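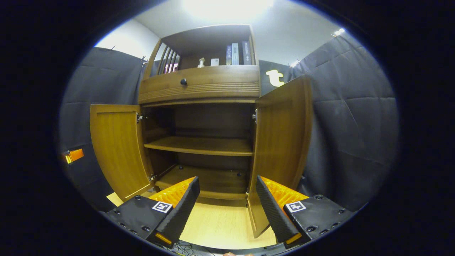
Item 7, sitting room. Brown wooden cabinet, lower compartment open.

El Khatib Property Services
Furnished unit inspection: freestanding furniture, fixings and fire safety
Unit: Allstead, ground floor, rear
Date: Jul 10, 2026
Key: S = satisfactory. A = action needed. N/A = not applicable. R = recheck at next visit.

Entrance and hallway

1. Entry door closes and latches from any position. S
Comment: Closer arm adjusted in June. Latch speed now acceptable.

2. Door seals continuous, no paint on intumescent strip. A
Comment: Strip painted over at the hinge side, lower third. Replace the full length. Do not scrape.

3. Floor covering flat at thresholds. S

4. Smoke alarm sounds on test button. S
Comment: Interlinked unit in the bedroom sounded at the same time. Replace-by date on the base is legible and not yet reached.

5. Coat rail fixings tight. R
Comment: Slight movement at the left bracket. Plug is holding. Load to be kept to outdoor clothing only, no bags.

Sitting room

6. Window restrictor fitted and engaged. S
Comment: Opening limited to 100 mm. Key held at the office.

7. Cabinets and bookcases stable, doors and hinges sound. S
Comment: Heavier contents to go in the lower compartments. Tenant guidance sheet covers this.

8. Electrical outlets: no cracks, scorch marks or loose faceplates. A
Comment: Faceplate beside the window is loose. Back box screw stripped. Outlet taken out of service and taped. Electrician to attend before reoccupation.

9. Extension cords not daisy-chained or run under rugs. S

10. Portable heater, if supplied, carries a tip-over switch. S
Comment: Virex convector, 2,000 W. Switch cut the power when tested on its side. Cord clear of the grille. Heater must be plugged directly into a wall outlet.

Kitchen

11. Range anti-tip bracket engaged. A
Comment: Bracket is fixed to the wall but the rear leg was not seated in it. Range pushed back and leg engaged during the visit. Marked A because the floor is worn and the leg rides out again when the range is pulled forward. Fit the deeper bracket.

12. Wall cabinets secured to solid backing. S
Comment: Hanging rail screws checked with a hand driver only. No power tools on this item.

13. Fire extinguisher present, gauge in the green, pin sealed. R
Comment: Gauge is in the green but close to the lower mark. Tag is current.

14. Hot water at the kitchen tap no higher than the set limit. S

15. Under-sink shutoff valve turns by hand. S
Comment: Stiff. Worked through its travel twice. No weep at the packing nut after 4 minutes.

Bedroom

16. Bed slats complete and seated. S

17. Dresser anchored to stud with supplied strap. A
Comment: Meltex strap fitted into drywall only. Nearest stud is behind the right rear leg. Move the anchor point and fill the old holes.

18. Blind cords secured out of reach. S
Comment: Cleat is mounted correctly. Breakaway connector present on both cords.

19. Carbon monoxide alarm present and tested. S

Actions carried forward

Items 2, 8, 11 and 17. Item 8 takes priority and must be signed off by a licensed electrician. The rest can be closed by maintenance under work order 42.

Items 5 and 13 to be rechecked at the next scheduled visit. If the gauge at item 13 has dropped below the mark, swap the unit the same day.

Copies: site folder, maintenance desk.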